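A Day Among the Records at the Lindholm Sound Archive

I had been meaning to visit the Lindholm Sound Archive for years, and in February, when they held their open day, I finally got myself onto the early train to Clillosley with a sandwich and a notebook and far too many scarves. I was raised on old songs. My mother kept the radio going from breakfast until the dishes were dried at night, and I still can't hear a harmonium without smelling onions frying, so you may take everything that follows as the report of a very willing visitor.

The archive sits up the hill behind the old Brilance theater, where touring singers used to stop for a week at a time. Agnes Sandberg met us at the door and took our coats herself. She has looked after the collection for most of her working life, and she talks about singers who were gone before she was born as if they had just stepped out for some air. Our group was bigger than she'd planned for, and we shuffled along the corridor like schoolchildren, everybody peering over everybody else's shoulder.

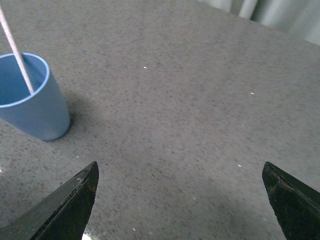 The first room holds the shellac discs, 377 of them by a single singer, the tenor Tormod Vik. I knew him only from two or three songs my mother loved, and I had no idea he had recorded so much. Agnes played us his very first side, made when he was hardly more than a boy. You can hear him hurry the opening line, and then somewhere in the second verse he settles, and that lovely dark voice opens up and fills the room. The lady next to me had her handkerchief out (I was not far behind her!).

We heard the same song again as he sang it near the end of his career, slower and a good deal lower, with a catch before the last line that I would not trade for all the high notes in the world. Agnes let the needle run on into the crackle afterward and didn't say a word for a while, and I was grateful to her for that.

After that came the film room, which was my favorite. Vik sang for the screen as well as the concert stage, always out of sight, while some handsome actor moved his lips on a balcony. The archive keeps 200 of the song sheets that were sold in theater lobbies, thin little folded things with the words on one side and an advertisement for shoes or hair oil on the other. Several have pencil marks where the owner noted when to breathe. I found the one for "Drorine," the waltz my mother used to hum, and stood there reading the third verse, which she always skipped. It's the saddest of the lot, so perhaps she knew what she was doing.

There was a listening hour at 3 in the afternoon, and I would tell anyone going to stay for it. You sit in the old theater seats and people call out requests - some shy, some not shy at all - and Agnes goes and finds the disc. A gentleman at the back asked for a lullaby he hadn't heard since he was small. She had it, in two versions, and we listened to both. 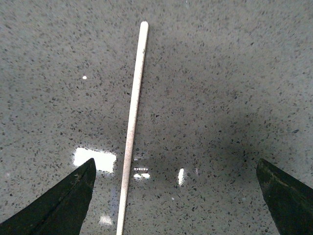 Can visitors ask to hear a particular recording on an ordinary day?
You can, as long as you write ahead and give the title or the first line of the song, and the staff will have the disc or a transfer of it ready in the listening room.

I asked Agnes that on my way out, as I already had a list going in my head. She also told me that 300 more discs from a radio station's storeroom are waiting to be cleaned and cataloged, and that there may well be duets among them. Vik made very few duets that anyone knows of, so I have left her my address.

The walk back down to the station is steep and the railing was icy, so do wear proper shoes. I hummed "Drorine" the whole way, third verse and all, and very nearly missed my train.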